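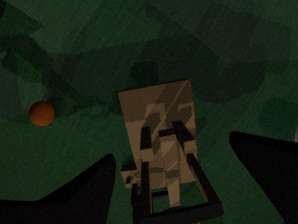
Ticket 246 – Écart de réussite en simulation, vue poignet, fond texturé vert
Projet : Skastia / évaluation de politiques de saisie
Ouvert par : Mimoza Todorova
Composant : rendu, caméra poignet
Priorité : haute
État : résolu, à surveiller

Symptôme

La politique entraînée sur le jeu Drostberg atteint 70 % de saisies réussies sur fond uni. Avec les fonds texturés, même objet, mêmes poses initiales, le taux tombe à 31 %. Les échecs sont de deux types : fermeture de la pince trop haute, ou approche décalée vers la gauche. Aucun message d'erreur dans les journaux du simulateur.

Configuration

Simulateur : Flirkero, branche de mars
Politique : Nedeljković, point de contrôle 700
Épisodes par condition : 300
Objet cible : structure en bois de type petite chaise, entre les doigts de la pince
Distracteur : sphère orange, à gauche de la cible
Fond : vert marbré

Étapes de diagnostic

1. Rejeu des épisodes en échec avec la même graine. Comportement identique à chaque passage. Le non-déterminisme du moteur physique est écarté.

2. Suppression de la sphère. Le taux passe de 31 à 33 %. Le distracteur n'explique pas l'écart, y compris pour les approches décalées à gauche.

3. Remplacement du fond vert par un gris uni, sphère conservée. Retour à 69 %. L'écart vient donc du fond ou de la manière dont il est appliqué.

4. Essai avec un fond vert uni de même teinte moyenne : 68 %. La couleur seule est hors de cause. Restent les taches sombres et les stries.

5. Comparaison des cartes de profondeur prédites par la tête auxiliaire. Sur fond marbré, les taches foncées proches de la cible sont interprétées comme du relief, et la hauteur estimée de l'objet augmente d'autant. Cela correspond aux fermetures trop hautes.

6. Vérification du chargement des textures. Le fichier de scène applique le facteur d'échelle deux fois : une fois à l'import, une fois à l'instanciation du plan. Les motifs sont rendus bien plus larges que pendant l'entraînement – les taches prennent alors une taille comparable à celle des objets.

Cause

Double application du facteur d'échelle sur les textures de fond, introduite avec la refonte du chargeur de scènes. Les fonds unis ne sont pas affectés, ce qui explique que les tests de non-régression soient restés au vert.

Correctif

Suppression du facteur à l'instanciation. Ajout d'un test qui compare la période spatiale du motif rendu à la valeur déclarée dans le fichier de scène. Les résultats déjà enregistrés sur fonds texturés avec la branche de mars sont marqués invalides dans le tableau de suivi et ne doivent pas être repris dans l'article.

Résultats après correctif (300 épisodes par condition)

Fond uni gris : 70 %
Fond vert marbré, avec sphère : 64 %
Fond vert marbré, sans sphère : 65 %

Commentaires

M. Todorova, 10 h 40 : l'écart résiduel de six points entre fond uni et fond marbré est reproductible sur trois graines. Je ne le considère pas comme un bogue. La politique n'a vu que peu de fonds à faible fréquence spatiale, et les échecs restants se concentrent sur les poses où le panneau de la cible est incliné par rapport à l'axe de la pince.

M. Todorova, 14 h 15 : relance avec augmentation de l'échelle des textures à l'entraînement (tirage uniforme entre 0,5 et 3). Si le taux dépasse 68 % sur fond marbré, l'augmentation passe dans la configuration par défaut. Sinon, on garde le protocole actuel et l'écart est rapporté tel quel dans la section sur la robustesse visuelle.

M. Todorova, 17 h 50 : tâche lancée, file de calcul longue. Le ticket reste sous surveillance jusqu'à la fin de l'entraînement. Pour comparer avec d'anciens points de contrôle, utiliser uniquement les scènes régénérées après le correctif – les caches locaux sont à vider à la main, le simulateur ne détecte pas le changement d'échelle.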